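2.3 Budgeting for a two-arm folding cell

1. List every garment type the cell will handle. Large, soft pieces set the table size.

2. Price the arms, mounting plates, rails and side walls as one order. Tarkden quotes them under item 655.

3. Add a basket and a shelf rack within the enclosure — these are often left off the first quote. 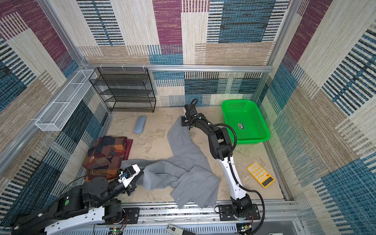
Sampaio wrote back after the April draft that spare gripper fingers belong in the first order, as a later one took 33 days to arrive.

4. Order 3 sets of gripper fingers with the arms.

Note: Cables and hoses are quoted separately by Ekeo.

CAUTION: Do not order the table before the arm reach is confirmed. Plates cannot be moved once the rails are drilled.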